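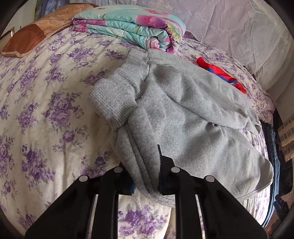
Does a policy trained on hand-held gripper demonstrations fold clothes better when it has seen more homes? A little better, on our numbers, and by less than the earlier reports led us to expect.

**Figure 3.** A grasp from the home set. The fingers close on a doubled layer of grey fleece, with a ribbed cuff lying to the left of the grip. Grasps of this kind are labelled "multi-layer" in Section 4.2.

### 4.2 Where the gain comes from

The claim we set out to check is a popular one. Demonstrations gathered with a hand-held gripper in real bedrooms are said to carry over to a robot arm in a room it has never seen, and the variety of the rooms is given most of the credit. We think the credit has been handed out too early. In most of the work we read, the home set and the lab set differ in several ways at once: the rooms, the people, the clothes and the way each garment was lying before the first grasp. Any of these could produce the reported gain.

We tried to pull two of them apart. The first policy, Dzene, was trained on demonstrations from the homes. The second, Nimska, was trained on the same number of demonstrations recorded on one plain bench, but with garments dropped in heaps instead of laid out flat. Network, training time and camera placement were the same for both. Each policy was then run for 117 trials on an arm in a bedroom that appears in neither set.

If room variety were doing the work, Dzene should have been well ahead. It finished 5 more trials than Nimska. We would not build an argument on a difference of that size, and a second training seed shrank it further. The heaped garments seem to have given Nimska much of what the bedrooms were supposed to provide.

The multi-layer grasps are where we looked hardest. Figure 3 shows why they are awkward to score. Two layers between the fingers may be exactly what a fold needs, or it may mean that the back of the garment has been picked up along with the front. A single view does not settle which one the demonstrator meant. Urmas Sakalauskas and Ieva Grīnberga labelled these grasps separately and disagreed on almost 4 in every hundred - low enough to go on with, though their disagreements were bunched in the thick fleece items, so the error is not spread evenly over the set.

We also doubt the common reading of background clutter. Patterned bedding is often put forward as a hard case that toughens the policy. When we masked the background during training, Dzene lost very little on thin garments and nothing we could measure on thick ones. That may say more about our masking than about bedding. The masks were rough near the fingertips and let some of the bedspread through - a fault we found only after the trials were finished.

Two further cautions apply. The demonstrators in the homes had practised with the Revura gripper for longer than those at the bench, and we had no clean way to correct for it. The test bedroom was also chosen by us, and a less tidy one might have separated the two policies more clearly. Until somebody runs the comparison across several test rooms, we would treat the benefit of home collection for folding as unproven. Results for the Zumesach arm, which has a wider finger opening, are reported apart in Section 4.3 and should not be pooled with these.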